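Home | About | Fitting | Lens Care | Repairs | Contact

Print this page | E-mail this page

About Brendlow Optical

Brendlow Optical is an independent eyeglass workshop. Oriana Ulloa opened it in 20 square meters behind a shoe repair counter. The present shop has 3 benches and a stock of some 3,000 frames, mostly wire and thin metal.

Fermín Salinas handles frame alignment and hinge work. Lenka Michalík cuts and edges lenses. Both also teach the cleaning session that is included with every new pair.

The session covers the procedure we use at the bench. Rinse off grit first. Apply cleaner to both faces of each lens. Hold the frame by the side next to the lens being wiped, so the bridge carries no load. Wipe with light pressure from the nose side outward, then go along the rim, where residue collects. Paper tissue is acceptable if it is plain, folded and free of lotion; a microfiber cloth is preferred for coated lenses. Keep the case open within reach and put the glasses in it as soon as they are dry.
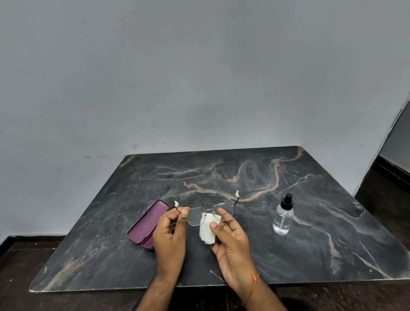
Nose pads and ear grips are wiped separately, with mild soap. Replacement grips are stocked in two sizes and fitted at no charge. Prices were last revised in March 2023.

Comments (3)

Kirsty Katene: Do you fit grips on frames bought elsewhere?

Brendlow Optical: Yes, if the temple tips are metal.

Eulalia Durán: The rinse step fixed my streaks. I had been wiping them with the dust still on.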